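Polyester or silk thread for repairing a canvas awning seam?
Posted in Sewing and Mending by Nusrat Munshi, Sun 12 July

I have a window awning in acrylic canvas, colour dark green, fitted by the previous owner. The label says Menar and gives no fabric weight. The long seam along the valance has opened over a length of 46 cm. The cloth on both sides is sound and the old stitch holes are still clean. The thread has gone to powder.

I have a domestic machine (a Cassim, metal body, straight stitch and zigzag only) and it will get through two layers of the canvas but not the four at the hem. I intend to do the hem by hand. The shop near me stocks silk buttonhole thread and an ordinary all-purpose polyester. Which one will last longer outdoors, and should I go back through the old holes or make new ones beside them? The awning faces north and gets full sun from mid-morning.

3 replies

Menaka Ranasinghe
Neither of those is a good choice, but polyester is the better of the two. Silk degrades quickly in ultraviolet light and will be weak well before the canvas is. All-purpose polyester is spun from short fibres, has no coating and is too thin for this load.

Ask for bonded polyester, outdoor grade, in V92. Most upholstery suppliers sell it on small cones. In the machine use a size 100 or 110 needle, sharp point. A ballpoint will deflect on a tight weave. Lengthen the stitch to 4 mm and loosen the top tension until the knot sits between the layers. Test on an offcut, or on the inside of the valance if you have no offcut.

Use the old holes for the hand work. New holes in a line 1 mm from the old ones make a perforation and the cloth can tear along it. On the machine you will not be able to hit the old holes reliably, so move the seam 5 mm into the allowance if there is enough cloth to do that.

Start and finish 5 cm past the damage at each end, over the old stitching. If the thread has failed in one place the remainder is probably close to it, so pull on the rest of the seam firmly before you decide how much to redo.

Jahangir Sultana
just use fishing line, did mine in April and its fine

Jamila Haque
I would not use fishing line. Monofilament is stiff, the knots slip, and it saws at the edge of the hole when the awning moves in wind.

Agree with Menaka on the thread. To add to that, for the four-layer hem:

A straight needle is awkward if you can't get a hand behind the work, as when the awning stays on its frame. Get a curved one. Upholstery suppliers sell them in assorted sizes, and the small sizes are suitable for a hem.

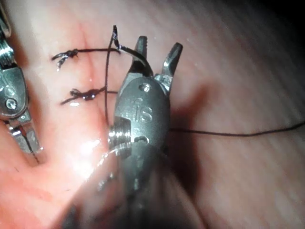

Push with the wrist turning so that the point follows the curve. If you force it straight, the needle bends or the eye snaps. Grip it with flat-nosed pliers a third of the way back from the eye, never on the eye itself. I have a pair of Groletti pliers with smooth jaws and they leave no marks on the needle.

Backstitch, one old hole at a time. Work with an arm's length of thread at most. Wax is unnecessary on bonded thread. Finish with three small backstitches on top of each other and bury the tail between the layers.

Seam sealant is optional. I used Stukeo on the last one I repaired, brushed on the top side only, and left it overnight before rolling the awning up.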